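Keeping hard water out of the dye bath

Interview, April 2022

The dye house at Brarnora occupies a former dairy on the edge of town and takes its supply from the municipal main. Its owner has been dyeing household linen and cotton there for 15 years, mostly tablecloths and napkins for small retailers, and spends more of the week on water than on color. We asked for an hour on the subject of hardness and were given most of an afternoon.

The first question was why water matters at all to a dyer who buys prepared dyes and prepared cloth.

"The dye is the smallest part of what goes in the vat," the owner said. "By weight it's nearly all water. If the water has calcium in it, the calcium reacts with soap, with some of the dyes, and with whatever is left on the cloth from the mill. You get a scum, and the scum lands on the fabric. Then you spend the next day trying to get it off."

The supply at Brarnora tests at 307 parts per million of calcium carbonate, which puts it well into the range usually called very hard. The softener installed in the old milk room brings that down to a level the test strips barely register. Before it went in, the shop relied on a sequestering agent added to each bath by hand.

"That works. I still keep a drum of it. The trouble is that the dose depends on the hardness, and the hardness moves. In June we were getting a different blend from the water company, and I was dosing for the winter figure. Two batches came out dull. The reds go first. A clear red turns toward brick and you don't see it until the cloth is dry and next to the standard."

Reactive dyes on cotton are less sensitive than the older classes, and the owner does not claim that every home dyer needs a softener. For a single cloth in a kitchen pot, a spoonful of sequestrant is enough. The rinse is another matter.

"People are careful with the dye bath and then rinse in straight tap water, as hot as it comes, with a lot of detergent. That's where the lime goes in. It stays in the fiber and the cloth feels like cardboard. They blame the dye."
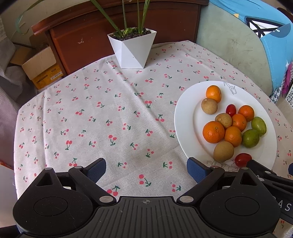 Cherry-print cloth in use, with fruit.

Printed cloth raises different problems. Brarnora does not print, but it takes in printed goods for washing trials on behalf of two customers, Muridness and Nenolis, both of which sell table linen. An off-white ground is the hardest thing to keep, according to the owner, and more so when the print is a strong color.

"If there's unfixed dye in the print, it comes out in the wash and it has to go somewhere. With soft water and enough of it, it goes down the drain. With hard water it can drop back onto the ground. You get a faint pink cast over the whole piece. I've had cloths sent back as stained that had never had anything spilled on them."

The shop's trial is simple. A strip of the printed cloth is stitched to a strip of undyed cotton, washed at a fixed temperature, and dried flat. The undyed strip is then compared with an unwashed piece under a daylight lamp. The results go in a notebook with the hardness reading for that morning.

Asked about equipment, the owner was brief. The softener is a Skinner twin-tank unit, bought used, which regenerates one tank while the other is in service. It holds 200 pounds of salt. The resin has been changed once. A second line bypasses it and feeds the floor hoses and the restroom.

"Don't soften what you don't need to. And put a sample tap after the unit. I didn't, and for the first year I was testing at the sink at the far end of the building, through a length of old pipe. The readings were useless."

There is also the question of iron, which the main at Brarnora carries only in traces. Well water is less predictable. Iron darkens many colors and turns white cloth yellow, and a standard softener removes only a limited amount of it. The owner sends anyone on a well to have a full analysis done before buying anything.

We ended on records. The current notebook is the latest in a long row, and the last entry at the time of our visit was batch 1665, a set of plain gray napkins. Each page gives the cloth weight, the volume of water, the dye, the salt, the times and the hardness. Color names are not recorded.

"The customers name them," the owner said. "I have the recipe number. If the number's right and the water's right, I can make it again."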